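Plerholm streitet über die Mittagspause

In Plerholm wird ab September wieder zwischen zwölf und eins gegessen. Bisher aß jeder, wann er wollte, und das ging nach Auffassung der Gemeindeverwaltung zu weit. Die neue Marktordnung sieht vor, dass die Imbissstände am Hafenplatz nur noch bis 13 Uhr warme Speisen ausgeben dürfen. Danach gibt es Kaltes, und ab 14 Uhr gibt es den Blick aufs Wasser.

Auslöser waren die Beschwerden der Anlieger. Genau 117 sind im vergangenen Jahr eingegangen, ein stattlicher Wert für einen Platz, an dem nach Aktenlage 24 Menschen wohnen. Gerügt wurden Frittiergeruch, Servietten im Hafenbecken und in einem Fall »übertriebene Fröhlichkeit beim Anstehen«. Teodor Westerberg, im Rathaus zuständig für Märkte, Messen und Winterdienst, hat alle gelesen. Man habe die Sorgen ernst nehmen müssen, teilte er mit, auch die in Versform.

Mehrangiz Rahimi sieht das anders. Ihr Stand Rashidi verkauft seit Jahren Reisgerichte und frittierte Auberginen, und ihre Kundschaft kommt erfahrungsgemäß um Viertel nach eins. Vorher sitzt sie im Büro und wartet, dass die Schlange kürzer wird. »Wenn um eins Schluss ist, kommen alle um zehn vor eins«, sagt Rahimi. »Dann haben wir die Beschwerden wegen der Schlange.« Im Rathaus hat man diesen Einwand zu Protokoll genommen und abgeheftet.

Auch beim Nachbarn Colletti hält sich die Begeisterung in Grenzen. Dort gibt es Pasta aus dem Karton, und kalte Pasta aus dem Karton, so heißt es am Tresen, sei ein Nudelsalat, für den man eine andere Genehmigung brauche. Die andere Genehmigung kostet im Monat 20 Euro und muss bis zum Ende des Vorvormonats beantragt sein. Wer sie für September haben möchte, hätte also vor der Bekanntgabe der neuen Ordnung daran denken sollen. 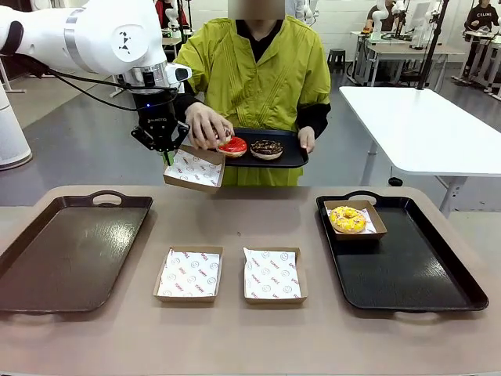
Überhaupt der Karton. Ihm widmet die Marktordnung einen eigenen Abschnitt, der länger ausgefallen ist als der über Brandschutz. Einwegverpackungen bleiben erlaubt, sofern sie »nach Form und Anmutung dem Charakter des Hafenplatzes entsprechen«. Welcher Charakter das ist, lässt der Text offen. Der Hafenplatz besteht derzeit aus einem Parkscheinautomaten, einer Kastanie und der Rückseite des Heimatmuseums.

Geliefert werden die Verpackungen bislang zum größten Teil von Stoltico, einem Großhändler aus dem Gewerbegebiet, der sich die Sache mit der Anmutung gern erklären lassen würde. Prokuristin Wing-yan Ng hat dem Rathaus fünf Musterkartons geschickt und um Mitteilung gebeten, welche davon hafenplatztauglich seien. Zurück kam eine Eingangsbestätigung. Die Kartons selbst stehen nach Auskunft der Poststelle im Büro Westerberg, in einem davon sind Büroklammern.

Vermitteln soll nun Esther Mosoti, die vor zwei Jahren schon den Streit um die Glockenzeiten beigelegt hat. Damals läuteten die Glocken am Ende eine Viertelstunde später und dafür etwas länger, womit alle gleichermaßen unzufrieden waren. Mosoti schlägt eine Probephase vor, in der bis 13.30 Uhr warm gegessen werden darf, bei Nordwind auch bis 14 Uhr. Der Geruch ziehe dann ohnehin aufs offene Wasser. Wer den Nordwind amtlich feststellt, ist noch zu klären. Der Hafenmeister winkt ab, er habe um diese Zeit Mittag.

Die Anlieger selbst zeigen sich gespalten. Bakari Gachanja wohnt direkt über dem Platz und hat nach eigenen Angaben eine einzige der Beschwerden geschrieben, nämlich die gegen die übrigen. Er esse gern um halb zwei, und zwar warm und am offenen Fenster. Von ihm stammt auch eine Unterschriftenliste, die seit einigen Tagen an der Kastanie hängt. Das Ordnungsamt prüft, ob die Kastanie für Aushänge zugelassen ist.

Über Mosotis Vorschlag will der Gemeinderat in seiner nächsten Sitzung beraten. Sie beginnt um 12.30 Uhr. Für Verpflegung ist laut Einladung gesorgt, bestellt wurde bei Rashidi.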